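Jennylyn Sarmiento had been on her feet since the doors opened at Brivero, and she was still grinning when I caught up with her. It was the workshop's first open day since August, and 914 people had signed up (she'd hoped for 40!).

"People expect something huge," she told me. "Then we hand them a gripper and say, go on, you have a go."
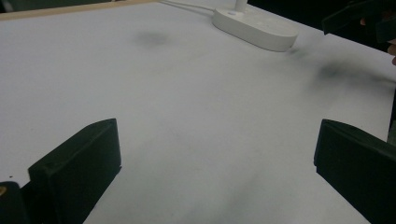
Her colleague Jocelyn Tagle looks after the hand-held tools, and she loves watching beginners. "Children are brilliant at it," she said. "They slow down without being told. I had a girl of seven this morning who wouldn't give it back."

I had four tries myself, and was properly hooked by the second. Would they do it again? "Tomorrow, if they let us," said Sarmiento, already waving the next group over.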